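2 min read

Search this site
Type and hit enter

Cuesta library stretches its hours, and the night owls are thrilled

I've been grumbling about the Cuesta library closing at 5 for as long as I've had a card, so you can imagine my face when I walked past the front door last week and saw the new hours taped up. Starting in September, the building stays open until 9 at night on four evenings of the week. Four! I went in and asked, just to be sure it wasn't a typo.

It's no typo. Estíbaliz Olmedo, the branch manager, told me the push came from a petition that sat on the front desk all spring and picked up 1,640 signatures (mine is in there somewhere, in green pen). "People who work days kept telling us they'd never seen the inside of the place," she said. "We'd been hearing it for years, and then we had it on paper."

The town is paying for the extra staff time, and the late shift will be split between two new part-timers. The kids' room will still close at 6, which seems fair to me, and the parking lot behind Stundley Street will be free after 5. If you've ever circled that lot with a stack of overdue books on the passenger seat, you know what a relief that is.

There's more going on upstairs, too. The old magazine room is turning into a quiet study space with real desks and lamps, and the 200 or so bound volumes that used to live there are moving down to the basement, where you can still ask for them at the desk. I'm a little sad about it, I'll admit. I wrote half of a very bad novel in one of those saggy green armchairs.
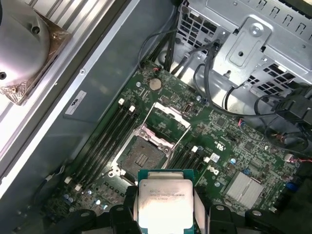 Evening classes are coming back as well. Iñaki Montoya is bringing back his beginner Spanish group, which used to meet in the church hall and had a waiting list the last time I checked, and there'll be a tax help night once the new year rolls around. Sign-up is at the front desk or by phone, and everything is free with a card. Montoya says to bring a notebook and not to worry if you slept through Spanish in high school. (I did, so I may see you there.)

One thing that isn't changing is weekends. Olmedo said she'd love to add Sunday hours someday but there's no money for it yet, and she'd like to see how busy the evenings get first. So if you signed that petition, go use the place! The front door count gets looked at again in the spring, and I'd hate to go back to racing over there at ten to 5 with my coat half on.

The book drop on the Stundley Street side stays open all night, same as ever.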